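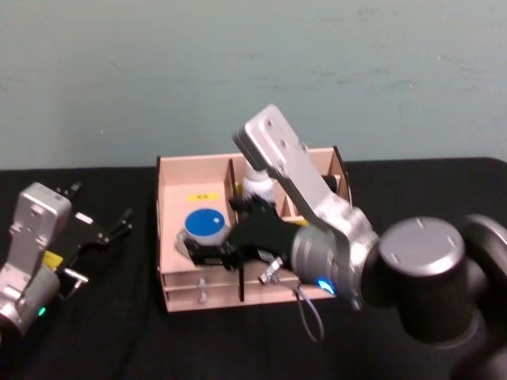 Two arms and a cosmetics organizer on the practice table.

The written rules for the tabletop robots at Olline fit on two sheets of paper, and the engineer who keeps them up to date is delighted to talk about every line. "I love this stuff," she says, before I have my notebook open. "People think rules are where the fun stops. For me it's where the robot starts being any good!"

The list has 17 rules. The first draft, put together in July at the Jarnville site, had far more, and she cut hard. "If a rule can't be read out loud in one breath, it goes back for editing," she says. One that survived is her favorite: every item has one home, and the home is labeled before the session begins.

Tidying sounds like a soft job for a robot. She disagrees, cheerfully and at length. Bottles are tall and smooth, they tip, and they stand close to thin dividers that don't like being bumped.

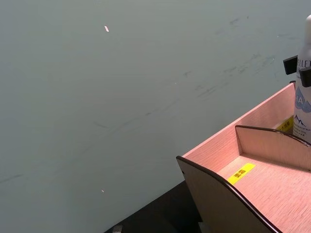
"So we say grip high enough to clear the walls, but never by the cap," she goes on. "Lift straight up until the base is over the tallest divider, and only then move sideways. It's slower, and I'm fine with slower." The sheet also asks for a full stop of two seconds before any release, which gives the person at the controls time to object.

With two arms there is a rule about right of way. Only one gripper works inside the box at a time, and the other waits open, off to the side. She borrowed the idea from the Luangrath guide, a shop-floor handbook she quotes with real affection - her copy has 12 sticky notes in it.

Not every session passes. Of some 173 logged this summer, she sent a good number back for being rushed, and she's happy to show anyone the log.

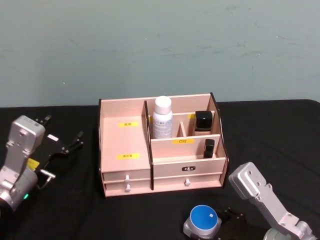

Dokalgate is less sure about the labels, and says that a robot trained only on labeled boxes may be lost in an ordinary bathroom, so the rule ought to allow a share of sessions with no labels at all. She has heard this before and likes the argument. A trial version of the rule is already penciled in the margin of sheet two, dated 8/13/18, with a question mark after it.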